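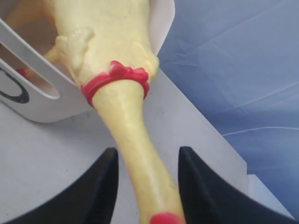 The toy box, or what's left of it

Quick one tonight, kettle's on and I've got to be up at six.

So the rubber chicken stays. That was the first decision and it took me most of a cup of tea. Pale yellow, a bit mottled, red band round its neck with a little bow on it like it's off to a wedding. I had it in the charity bag, then out, then in again. Out now. It's on the shelf by the radio, final answer.

The rest of the box was harder. Or easier, depending. I've been meaning to do the toys since we moved to Ostham and they've sat under the stairs the whole time, in the same box, with the same tape. August seemed as good a time as any. Too hot to do the loft.

What went:

The jigsaws. All of them. 1,000 pieces each and I'd bet money not one is complete. There's a harbour one I did twice as a kid and the sky had a hole in it both times. Bye.

Plastic farm animals. Kept the cow. Don't ask me why, it has three and a half legs.

A Zulell spinning top, still in its carton, never spun. Gave it a go on the kitchen lino and it went under the cooker. Had to lie on the floor with a wooden spoon to get it back. Charity.

Marbles. This is where the evening went. I tipped them into the washing up bowl to rinse the dust off and then thought well, I may as well count. 204. Then I found another 2 in the bottom of the box and couldn't be bothered to change the label so the label says 204 and it's wrong. Keeping those, they look nice in a jar.

What stayed, apart from the chicken and the cow and the marbles: the Nomon blocks, becuase they're proper heavy ones and the bag still has its drawstring. The tin drum, dented. One glove puppet, badger, smells of cupboard. I've hung it out the window to air and it looks like it's trying to escape.

Washing rubber toys, since I had to look it up last time and forgot. Warm water, small squirt of washing up liquid, soft cloth. Old toothbrush for the lumpy bits, wings and feet and so on. Don't leave them on a radiator, they go tacky. Squeeze the water out, then squeeze again, then stand them on a tea towel overnight. Talc if they still feel sticky in the morning.

Box itself is going too. It's one of those Schumacher removal ones and the bottom has gone soft. Two bags by the front door for the shop, one for the bin, and I can get to the hoover without moving anything for the first time since spring.

Next up is the drawer with the batteries and the takeaway menus in. Might be a while. If anyone wants a harbour jigsaw with some of it's sky, shout before the weekend.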